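Screw feeder under a day bin surges after liner change, what to check first?

Bulk Solids Handling Help > Feeders and Dischargers > Screw feeders

Asked June 2012

We run a 2-flight screw feeder under a rectangular day bin at the Horham plant. The product is a dried mineral filler, free flowing when fresh, sluggish after it has stood overnight. The feeder was supplied by Gonix and the bin was fabricated locally to their outline drawing. It had run for years without anyone thinking of it.

During the November shutdown the bin liner was replaced. The old liner was a bolted sheet in the lower cone and transition only. The new one goes all the way up the vertical section and is fixed with countersunk studs. At the same time the trough wear strips were renewed and the screw was lifted out, cleaned and put back. Nothing was changed on the drive.

Since then:

The discharge rate swings. With the drive at fixed speed the weigh belt downstream shows a slow rise and fall. On the old liner the trace was nearly flat.

The motor current is higher on restart after a stop with the bin full. It has tripped on overload, always on a Monday-type start, meaning a long stand with a full bin. Once turning it settles to a normal value.

Material in the bin draws down at the back wall only. The front two thirds, toward the discharge end, stays where it is until the level gets low and then comes down in one go.

Setpoint is 400 kg/h and the bin holds 866 kg to the high level probe. The inlet slot is the full length of the transition. I do not have the original calculation for the screw. The maintenance contractor says the new liner is slicker than the old one and so cannot be the cause. The supplier of the liner says the same. I would like to know what to look at before we empty the bin, as emptying it costs us a shift.

One more thing that may or may not matter. The electronic vibrator on the transition was removed for the liner work and refitted. It runs on a timer with the feeder.

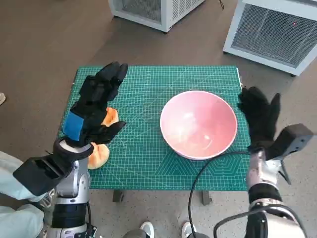

Answer 1 (accepted)

Drawdown at the back wall only is the useful symptom. It tells you the screw is filling completely from the first exposed pitch at the rear and has no spare capacity left as it passes under the rest of the slot. The material above the front part of the slot is then stationary. It consolidates, it loads the screw, and you get the high starting torque. The surge on the belt is the stationary part failing and refilling at intervals.

A screw with constant pitch and constant shaft diameter does this under any long slot. A feeder screw that is meant to draw from the full slot has increasing capacity in the direction of feed. This is done with a tapered shaft at the rear, or with the pitch growing toward the discharge, or both. You say it worked before. Two possibilities follow from that.

First, the screw was put back the wrong way round. This sounds unlikely but it happens with a screw that has the same stub shaft at both ends. If the hand of the flight is unchanged by turning it end for end (and it is unchanged), the screw will still convey in the correct direction with the correct motor rotation. The pitch progression is now backward. The wide pitch is at the rear, fills there, and every pitch after it has less room than the one before. That gives exactly the behavior you describe, and it also gives high torque, as the product is being squeezed on the way forward.

You can check this without emptying the bin. Isolate and lock off the drive. Take off the inspection cover at the discharge end and measure one full pitch, crest to crest, along the line of the shaft. Then take off the rear end cover, if there is one, and measure the pitch there. If the rear figure is larger than the front figure the screw is reversed. If there is no cover at the rear, the drawing should show the front pitch, and one measurement will do.

Do not put a hand or a rule into the trough on the strength of the stop button. A consolidated bed can release stored twist in a long screw when it is disturbed. Lock off, try the start, then measure.

Second, if the screw is the right way round, look at the transition. A ledge of a few millimeters at the lower end of the new liner, where it meets the trough flange, is enough to hold up material along a wall. The liner has to overlap like roof shingles, upper sheet over lower sheet, with the lower edge either flush with the trough side or standing inboard of it. If the trough flange or its gasket projects into the flow, the product sits on it. Liners are often cut short to allow for thermal growth and the gap is left at the bottom, where it does the most harm.

The contractor's statement about slickness is correct as far as it goes. Lower wall friction by itself will not cause hang-up in the transition. But it does change the load on the screw. With a slick liner in the vertical section, the walls carry less of the weight of the product and more of it reaches the outlet. The vertical pressure above the slot at initial fill is higher than it was with bare walls. The starting torque goes up accordingly. So you may have two effects that are separate from one another: a drawdown fault, and a higher initial load that would have been there even with the drawdown right.

To separate them, run the bin at a reduced level for a few days. Set the refill to stop at the intermediate probe. If the trips go away but the drawdown pattern remains, you have both. 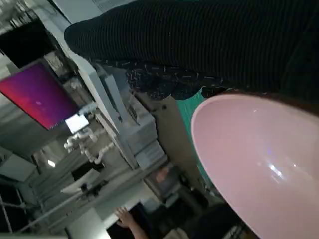 Regarding the overload trips, there is a simple operating measure in the meantime. Never fill an empty bin onto a stationary screw. Keep a heel of product over the slot, and start the screw for a few turns while filling. The stress field in the bin changes from the filling state to the emptying state as soon as a little product has been drawn out, and after that the load on the screw drops and stays lower, provided the bin is not topped up heavily from a great height. A few turns are sufficient. If product cannot be sent forward at that moment, divert it or accept the small quantity on the belt.

For the long stand, stop with a low level where the process allows it. The filler you describe gains strength at rest, and it gains more of it under more load.

On the vibrator: it must never run with the feeder stopped. If it does, it compacts the bed over the slot and everything above gets worse. You say it is on a timer with the feeder. Check this at the terminals. When a unit is taken off and refitted, the supply is sometimes picked up from the wrong side of the contactor, and it then runs whenever the panel is live. Put a hand on the transition (outside) with the feeder stopped and you will know. Check also that it was refitted at the same position. The usual place is low on the transition, on a stiffening channel, and the channel should be stitch welded with the ends left open.

If I had to put the checks in order:

Vibrator off when feeder off.
Screw pitch at the front, and at the rear if reachable.
Level reduction trial.
Liner lower edge, at the next time the bin is empty for any reason.

Do not increase the motor size. The drive on these feeders is often the only thing that protects the shaft and the end bearing, and a larger motor will find the next weakest part. 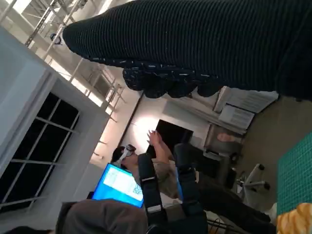 Yoga Kwok
Moderator, Feeders and Dischargers

Added after the asker's comment below: if the front pitch matches the drawing and the rear pitch is smaller, then the screw is correct and you should measure the clearance between the flight and the new wear strips. Strips that are thicker than the originals reduce the clearance, and product packs between the flight tip and the strip. That raises the running current as well as the starting current. You reported normal running current, so I would put this low on the list, but it costs nothing to measure with the cover off.

Comments on this answer

Asker: The cover is off at the discharge end. Front pitch is 8 mm under the drawing figure, taken with a tape against a dirty flight. Is that within tolerance or is it the other end of the screw? There is no rear cover on ours.

Yoga Kwok: Neither of us can say from one reading on a dirty flight. Clean two crests and measure again, at the same clock position on each. On a graduated screw the difference between the first and last pitch is usually far more than that, often a third of the diameter or more. If the cleaned figure is still close to the drawing, the screw is the right way round.

Asker: Cleaned and repeated. It is on the drawing figure as near as a tape will show. So not reversed. The vibrator was running with the feeder stopped, however. It had been connected to the panel supply.

Yoga Kwok: Correct that first and change nothing else for a week. Break up or draw out what is over the slot now before you judge it, as the compacted material will not recover by itself.

Answer 2

We had similar on a Zemex feeder with lime. Fitted air pads in the cone and it cured it. Ours was a round bin though and a single flight screw, so I can't say it is the same problem. Also check your belt weigher. Ours had product built up on the tail pulley and the trace went up and down once per turn of the pulley, which looked just like feeder surge until we cleaned it off.

Comment

Zahira Sinaga: The weigher point is a good one. Compare the period of the swing with the belt revolution and with the screw revolution. If it matches either, it is mechanical and the bin is not involved. Air pads need care with a fine filler. Too much air and the product floods through the screw with the drive stopped.

Answer 3

Zahira Sinaga

A note on the liner, which the first answer treats only at its lower edge.

Countersunk studs are acceptable if the heads are flush or below the surface and plugged. In the vertical section small projections matter little. In the transition they matter a great deal, and a row of heads standing proud along one level acts like a rough band across the wall. Ask the contractor for the stud layout and see whether a row falls within the transition.

Second, ask for the sheet thickness. A thicker sheet on both long walls narrows the slot by twice the increase. On a feeder where the slot was drawn only slightly wider than the screw, this can leave the slot narrower than the trough, and the product can arch over it after a stand. We found this on a Ginting bin where the replacement sheet was simply the next stock size up. The remedy was to chamfer and cut back the lower course. The upper courses were left as fitted.

Third, orientation. If the sheet has a rolling or polishing direction, it should run with the flow. Sheets are sometimes turned to save material in cutting.

None of this needs the bin to be emptied if the fabricator kept his cutting list.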